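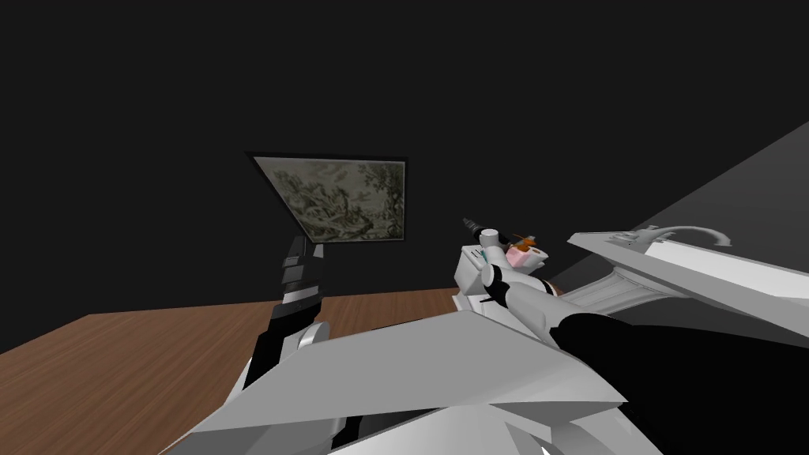

Fig. 1. Brown table and a framed picture on a dark wall (computer rendering).

Basketball Coaching 1, Handout 4: Free throws late in the game
Reading time: 1 min

Gimon led Zusten 68-55 with one quarter left. Zusten began to foul early - this stops the clock, but it gives free points. Before next class, write down which player you would foul and at what minute.

Last updated: October
Contact: Kamonchanok Kaewkla, Zarnorwood, room 213 | Back to top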